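Maswood Gifts & Tableware: Support Log
Print this page | E-mail this page
Last updated: 2023-07-16

Subject: Stundine four-piece tea set, glaze crazing and wrong cup count in box
Status: Closed
Product line: Stundine boxed gift sets (teapot, two cups, tray)
Affected: June delivery, 1,029 sets received

Entry 1
Customer reports that the two cups in her Stundine set have fine lines through the glaze on the inside. She noticed them after the second use. No chips, no leaks. Set was bought as a wedding present and she would like it replaced before she gives it. Asked for photos of the cup interiors and the base stamp.

Entry 2
Photos received. Lines are visible on the inside of both cups and stop just below the rim. The teapot looks fine. Base stamp on the cups reads as the second kiln run. Base stamp on the pot is from the first. Replacement set sent from the shop shelf, checked by hand before it was wrapped.

Entry 3
Two more reports, same fault, same kiln run on the cups. One of these customers had put the cups through the dishwasher. The care card in the box says hand wash only, but the first customer hand washed hers and got the same lines, so the dishwasher has been set aside as a cause for now.

Entry 4
Pulled 200 sets from the storeroom and opened them. Results:
- Cups from the first kiln run: no lines on any of them under the lamp.
- Cups from the second kiln run: no lines when dry and unused.
- Some boxes hold one cup from each run.
- One box had three cups and no tray. Put aside as a packing error, see Entry 8.

Entry 5
Tested second-run cups with hot water straight from the kettle. Lines appeared in some cups on the first pour, with a faint ticking sound. First-run cups did not change. Repeated with cups that had been warmed under the tap beforehand. Fewer lines, but they still turned up by the third pour. Conclusion at this stage is that the glaze on the second run does not suit the clay body. Sent these notes to Zatden, who fire the sets for us, along with six of the cups.

Entry 6
Stopped selling the Stundine set on the website and in the shop. The product page now says "temporarily unavailable". The Ignacio pour-over set shares the same tray and box but has a different cup, and it stays on sale. Please don't tell customers the Ignacio is affected. Two of them have asked already.

Entry 7
Zatden replied. They changed glaze supplier partway through the order and kept the old cooling schedule. They accept the second-run cups are faulty and will replace all of them at their cost. They will not replace teapots or trays. That's fair, as we haven't found anything wrong with either. They asked for the faulty cups to be destroyed here instead of shipped back. Agreed, on condition that they take the base stamp numbers from our list.

Entry 8
Packing error. The box with three cups turned out to have a first-run label on the end flap, so it was packed before the glaze change and has nothing to do with it. The insert in the box is cardboard with four wells, and the well for the tray is close enough in depth to take a cup. Asked Zatden to print the contents on the insert itself. They will do that from the next order. Until then, open the lid and look before a set leaves the shop.

Entry 9
Replacement cups arrived in two cartons, 100 cups in each. Tested a dozen from each carton with kettle water, five pours, left to cool on the bench in between. No lines.
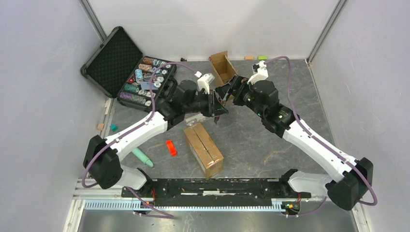 Repacking is to be done in this order so the runs don't get mixed again:
1. Take both cups out of the set, whatever the stamp says.
2. Check the stamps. First-run cups go back in as a pair. Second-run cups go in the grey bin.
3. Where a set has one of each, bin the second-run cup and match the other with a first-run cup from the spares shelf.
4. Sets with no cups get two from the replacement cartons.
5. Put a green dot on the end flap, beside the barcode. Don't cover the barcode.
6. Slide the sleeve back on with the characters reading upright when the lid is facing you.

Entry 10
Sleeves. A few have torn at the corner from being taken off and put back on. Zatden are sending flat spares. Sets with a torn sleeve can be sold in the shop unsleeved at the normal price if the customer is happy with that, but they are not to go out as online gift orders.

Entry 11
Green-dot sets are back on sale in the shop and on the website. The care card has been reworded to say "warm the cups before pouring". Hand wash advice is unchanged. Customers who bought a Stundine set in June and paid by account have been e-mailed. Cash customers will have to come to us, so there is a notice at the counter next to the gift wrap.

What to say if someone calls:
Ask them to turn a cup over and read out the stamp. If it is second run, offer a pair of replacement cups by post or a full refund, their choice. No receipt needed. They don't have to return the old cups. If the stamp is first run and there are lines, open a new ticket and ask for photos.

Entry 12
No new reports on green-dot sets. Grey bin emptied. Ticket closed.

Related items
Ignacio pour-over set: lid knob loose on arrival
Gift wrap orders: message card missing from parcel
Stundine tray: removing tea stains from the lacquer
Returning a boxed set without the outer sleeve
Postage for replacement cups and other small items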